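Ledby Opens Its Small Table Workshops in Kurnmont This March

KURNMONT -- Ledby, the neighborhood home crafts studio, is opening a new run of workshops this March on dressing and setting small tables. After a winter season that drew 84 people, the studio has added three evening sessions, and we can't wait to get started!

Each session is spent at a real table, with a cloth, a few flowers and the everyday things people keep close by -- cups, trays, a water bottle, a card for a guest. Participants try out layouts, move things around and see how much a small surface can hold before it feels crowded.
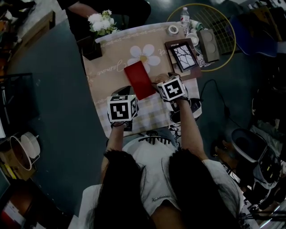
Do I need to bring my own tablecloth? Cloths are provided at every session, and you are welcome to bring one from home if you'd like help working with it.

"People come in thinking their table is too small for flowers," said Parviz Ghasemi, who leads the workshops. "Then they move the vase to a corner and start grinning. I love that part."

Alper Saraç will teach the session on printed and patterned cloths. Almost 57 places are open across the season, and sign-up is at the Ledby front desk from 3 p.m.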